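I met Shona MacAulay in a café in Bristhorpe at ten in the morning, and she had already eaten her cake before I got there. "I was early and it was looking at me," she said, and shoved the empty plate along so I could put my recorder down.

Shona writes about people who went a long way and wrote it all home. Her new book is on Augusta Metwally, a doctor's wife from Bristhorpe who set off for the Caspian in 1887 and didn't see her own front door again for 19 years. I had never heard of her until February, when a friend pressed a proof copy on me, and I read it in two sittings with the heating off and a blanket over my knees (which seemed only fair, given what poor Augusta put up with in the mountains).

So how do you find somebody like that? "By looking for somebody else," Shona said. "I was in the archive for a plant collector, a very dull man I'm sorry to say, and he kept grumbling about a Mrs Metwally who had got to every village before him. I thought, well, I like her already."

There are 559 letters. Most went to her sister Edith at Flallard, the family house, and Edith kept the lot in hat boxes, out of order, with recipes and seed packets pushed in among them. Shona spent her first winter just sorting. Augusta hardly ever dated anything. "She'd put 'Morning' at the top. Morning! That's all you'd get. I worked out one whole summer from what she said about apricots."

The handwriting is small and goes sideways up the margins when she ran short of paper, and there are passages in Persian that Shona couldn't read at all. Taha Alaoui did those for her, and he was the one who spotted that Augusta's spelling got better and her manners got worse as the years went by. "She starts off terribly polite," Shona told me. "By the end she's arguing with a mule seller over half a page, and she has written down every word he called her. Taha had to ring me up. He didn't want to put it in an email."

I wanted to know about the husband. He is a bit of a shadow in the book, and I said so, rather nervously. Shona didn't mind a bit. "He's a shadow in the letters. She mentions his cough 105 times and his opinions 3 times. I couldn't give him more room than she did, could I?"

And then there is the garden — my favourite part, I'll admit. Augusta sent home bulbs wrapped in stockings, with orders for where each one was to go, and Edith mostly ignored her. Shona has walked the grounds at Flallard with Veikko Ojala, who looks after them now, and he showed her a bank of small red tulips under the south wall that isn't on any plan. "I'd love to say they're hers. I can't prove it. Veikko thinks I should just say it and see who complains."

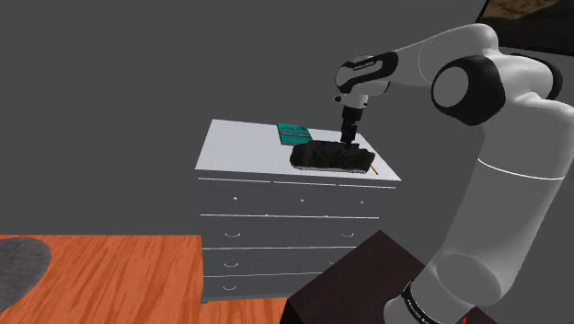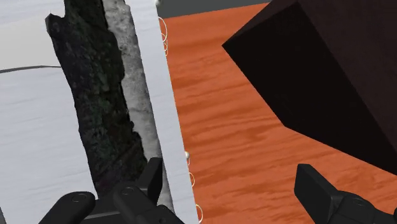
She nearly gave up on the book twice. The first time was money, plain and simple. The second was a missing stretch of letters in the middle, almost two years of them, which left Augusta on a quayside in Baku with a fever and then, with no word of how, running a girls' sewing class in Tabriz. Mingxuan Fan, her editor, told her to leave the hole where it was. "I'd written forty pages of guesswork to fill it. Mingxuan crossed out the first page and then simply didn't send the rest back. I was furious for a week, and I went and dug over the vegetable patch until I'd calmed down."

I asked if she had gone out to follow the route herself. Part of it, she said, with a bad knee and a very good flask. She wouldn't call it research. She wanted to know how long it took to walk up from the river with the sun on your neck, and she now knows, and it's one line on the page.

Next she is off to read the diaries of Augusta's niece, who went nowhere at all and was cross about it in writing every evening for most of her life. "I think she may be the funnier of the two," Shona said, and went up to the counter to see if there was any more of the cake.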